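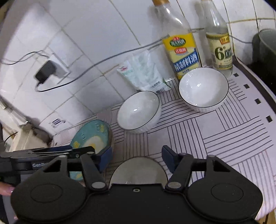 Plalley Surface Textiles makes coated and uncoated table coverings for restaurants, canteens and rental kitchens. The company weaves, prints and finishes cloth at one site in Jemton and ships cut lengths or full rolls. Most orders are for light grounds with a narrow dark pattern, such as thin parallel lines on white, the type of cloth under the two ribbed bowls. Fine lines show skew easily, so line work is our usual test print for a new base fabric.

## What we make

- Printed cotton and cotton-blend cloth, 55 inches wide
- Acrylic-coated cloth for wipe-clean use, same width
- Plain underlay felt, sold by the roll
- Cut and hemmed pieces to customer drawings

Standard rolls are 50 yards. Shorter lengths are available from stock, with a minimum of 7 yards per pattern. The current pattern book lists 182 designs. Discontinued designs can be reprinted if the screens are still on file.

## How the work is organized

Weaving and printing share one building. Finishing was moved to the Gumede annex when the second curing oven was installed, and the coated range is now inspected there before rolling. Each roll carries a tag with the base fabric code, print date and coating weight. Please quote the tag code in any claim or repeat order.

Color is matched to a retained swatch under daylight-balanced lamps. Small differences between print runs are normal, and customers joining lengths on one table should ask for a single run.

## Testing

Coated cloth is tested for abrasion, stain release and heat marking. Uncoated cloth is tested for shrinkage after five wash cycles. Results are available on request for any tagged roll.

## Grekel range

Grekel is our heavier coated line, intended for counters and prep surfaces that are wiped many times a day. It is stocked in white, stone and slate. The edges can be left raw or bound.

Sample cuttings are free to trade accounts. The mill closes for loom maintenance during the last week of November, and orders received then are entered the following week.

Page last revised 19th January.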